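5.3 Unlogged contact at the processor socket

The earlier report on the Danladi cell (Wike, internal note, June) claims that the arm "does not touch the board outside the planned grasp." We doubt this. The claim rests on the controller's own fault log, and the log only records a contact when motor current passes a fixed limit. A light side push on a small part stays under that limit. A clean log therefore tells us very little about what the finger tips did.

We went back to the 2,805 recorded approaches and pulled those that ended near the processor socket. Of these, 94 showed a short dip in tip speed just before the fingers closed. The controller had flagged 11. The rest were filed as normal, and the success rate quoted by Trurkotix counts every one of them as a good run.

Figure 4 gives the wrist camera's view during work at the socket. The finger tips are just below the processor, at the lower edge of the socket assembly, and a small bundle of black cable or tape is bunched up close to them. Glare washes out parts of the board, and it is worst toward the upper right.

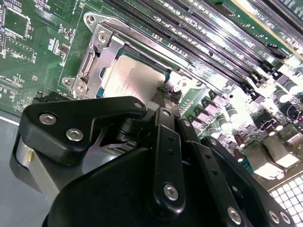
Figure 4. Wrist view with the finger tips near the processor.

Why did the force check fail to stop the arm?

The check was averaged over a window longer than the contact itself, so a brief push was smoothed away before it could reach the limit.

Shortening the window is the obvious repair, and Okoro tried it. False stops went up so sharply that operators at the Stikusetti site switched the check off during long shifts. We would not call that a fix. A safety check that people turn off protects neither the board nor the hand reaching in to clear it.

The vendor's second answer was vision. The Gororus tracker is said to see loose material near the grasp point and hold the arm back. It was tuned on 2,000 views of bare boards under soft light – conditions we rarely met. Under direct overhead light its confidence score stayed high even where the pixels were close to white, and we found no sign that the score was ever tested against glare. Until it is, we treat it as decoration.

Our own evidence has limits. A dip in tip speed can come from joint friction as well as from contact, and we had no separate force sensor at the fingers to tell the two apart. Funmilayo Okoro argues that most of the 94 are friction. Yetunde Wike still holds that all of them are. Neither view can be settled from the present logs, and the published failure rate should not be used for planning until a finger sensor has been fitted and the approaches run again.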